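About Nastis

Nastis is a small songwriting school in Arboleda. We teach people to write songs, which is a claim we'd be suspicious of if somebody else made it.

Most of what gets sold as songwriting advice doesn't hold up. We've bought the books. We've sat through the weekend course where a man draws a circle on a whiteboard and says every hit fits inside it. We have doubts about morning pages, rhyme wheels, and any app that promises to find your voice for $6 a month. Some of our students swear by these things and write good songs anyway, so take our doubts for what they are.

The school opened in July with 3 rooms above the old Nurkudo piano shop. Since then students have brought in 332 finished songs. By finished we mean it has an ending and the writer was willing to play it in front of the group. Plenty of them are bad. A few we still hum, and we can't tell you what the teaching had to do with it.

A term is six evenings. You bring a draft, you play it, and people tell you where they stopped listening. We don't grade and we don't hand out certificates, mainly because we can't think who would want to see one. If your song rhymes "fire" with "desire," expect a question about it.

We are sometimes asked about Falunance, the summer showcase. We send writers who want to go. We don't promise that anyone important will be in the room, and we'd be wary of a school that did.

Fees are on the sign-up page. You can sit in on one evening before you pay, and we'd suggest you do.

Page last changed 2021-12-14. 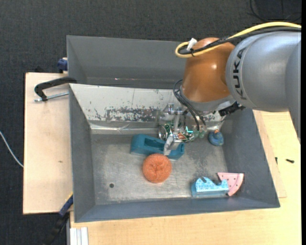 If you play no instrument, come anyway. Singing into your phone is a fine way to bring in a draft.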